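A thread about the stuff at the bottom of my desk drawer (get comfortable, it's a long one) 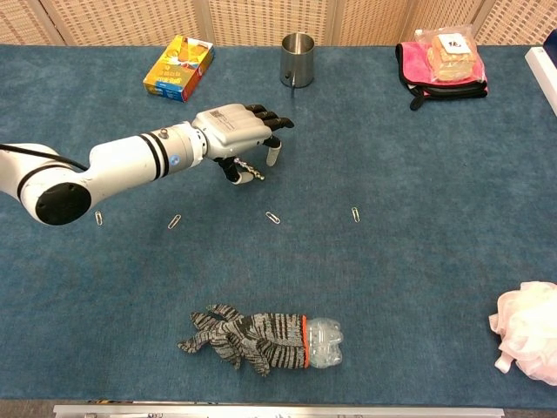 Lalport, a Tuesday in February

1/ Four paperclips, a metal cup, a bright little cardboard box and one small silvery beaded thing, kind of like a short chain. I do love a blue surface for sorting - every tiny shiny item shows up on it, and carpet keeps them from skating off onto the floor.

2/ I've been meaning to write about small-stuff tidying ever since I moved from Flekavstead and found that I had packed my entire junk drawer by tipping it into a pillowcase. I do not recommend the pillowcase! I was picking thumbtacks out of the seams for weeks.

3/ So my rule now is to spread everything out before deciding anything. Paperclips get their own bit of space, with gaps between them, so you can see which ones are bent out of shape and which are still good for holding a few pages together.

4/ A steel cup is my favorite desk container, by the way. I've tried the drawer trays from Lodance (18 dollars, and the little compartments were too shallow for anything but stamps) and I went right back to a mug. It's heavy enough to stay put and you can rinse it out.

5/ Short chains and beady bits are the hard part. They tangle with everything, especially clips, and then you lift one and half the drawer comes along. Pinch them up first and give them a home of their own - an old mint tin, an envelope, whatever you have.

6/ Little printed boxes I keep far too long because I like the colors. Yellow, orange, red, blue, how am I supposed to throw that out? My limit is whatever fits on one shelf, and the shelf is full, so please don't send me any more (okay, maybe one).

7/ Somebody asked last time where I buy clips. The stationery counter at Arsenault has them in boxes of 200, and I'm still working through the box I got two winters ago. Rubber bands tomorrow, if I can find the bag.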